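Haddad Reading Fund: Progress Report to the Omness Trust
Sat 14 February | By the Program Office

The Haddad Reading Fund submits this report on the second period of the Omness grant. Work in the towns of Gerar and Prola has continued under the approved plan, and spending remains within the budget.

Evening lending hours are now offered at 9 sites. The Prola branch opened its new children's shelves on schedule. In Gerar, delivery of the large-print collection was delayed by a change of supplier, and 4 of the school deposits were stocked later than planned. All are now in use.
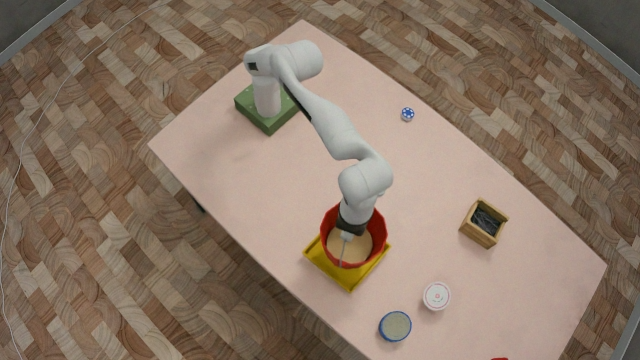
COLLECTIONS AND LENDING

The Fund purchased 3000 books during the period, most of them for readers under twelve. New library cards were issued to 1000 households. Demand for bilingual picture books exceeded the supply at both branches, and the Fund requests permission to move part of the unused travel allowance to this line.

Overdue fines were ended in Prola at the start of the period. Gerar will follow once the town council has approved the change. Returns in Prola have held steady, although it is too early to draw firm findings.

Staff training in cataloging was completed. A second course, on reading aloud to mixed age groups, will be held in May. The repair of the Gerar branch roof is paid for by the town and is outside this grant.

A full statement of accounts has been sent separately.

Comments (3)

prolareader: Please keep the late hours. I work until six and could never get there before.

M. in Gerar: Will the large-print books go to the bookmobile too?

shelfby: Glad the fines are gone. When does Gerar vote?

Contact the Program Office | © Haddad Reading Fund | Back to top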